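Notebook – tabletop sorting set, Hamwood room
September, morning through late afternoon

Picked up where the last entry left off. Arm homed fine. Wrist camera exposure was drifting again so I locked it and set the clamp on the brightness channel at 255, same as the overhead one. Should have done that before the Punley set and didn't. Those episodes will need a flag.

Target for the whole kitchen batch is 2000 demos across all layouts. Plan for today was 30 per layout, one operator, swap after each layout so we don't get one person's habits baked in. The last policy learned to pause before every grasp, and I'm pretty sure it got that from me.

Controller is still on the old Bogale build. The new one drops the gripper width from the log every so often and I don't want to find that out at training time.

Layout notes

Layout 8: ran clean. Two episodes thrown out, both for the operator bumping the stop pedal. Prompts were all single object, "put the X in the Y."

Layout 9: the crowded one. Ketchup bottle on its side across the lavender plate, green colander in the middle at an angle, green bowl and blue bowl off to the right of it. Play food is mostly bunched up near the arm – banana, orange slice, one strawberry – and the other strawberry is by itself below the plate. Two strawberries on purpose, so the prompt has to say which one. Wording we settled on is "the strawberry near the plate" and "the strawberry near the banana." No left/right in prompts, it flips depending on which camera you think from.

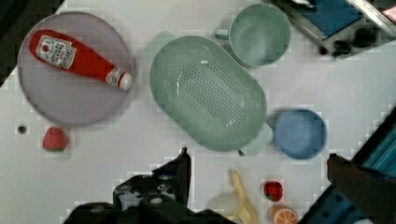 Layout 10: same containers, bottle moved off the plate, colander turned. Only got partway through before the Lolider export filled the disk. Cleared the scratch folder and restarted, lost one episode.

Things to fix

Colander handle is hard for the wrist view. It's see-through and pale, and against the white table the depth comes back patchy. Try a strip of matte tape on one copy and leave the other as is, then compare. Don't tape both.

Approach over the colander: when the operator comes in low toward the bowls, the fingers catch the rim. Come up first, then across. Put this on the card next to the pedal.

Bottle grasps should be at the middle of the body. Grabbing the neck works for the pickup but it swings, and the place ends up sloppy. Relabel neck grasps as "partial" – don't delete them, we may want them later for recovery data.

Idle frames at the start of each episode. Trim in the export script or make people start faster. Script is easier.

To do next

Finish layout 10, then redo the Punley exposure check on a few episodes before deciding if the whole set gets flagged.
Write the relabel pass for partial grasps.
Ask for a bigger disk again.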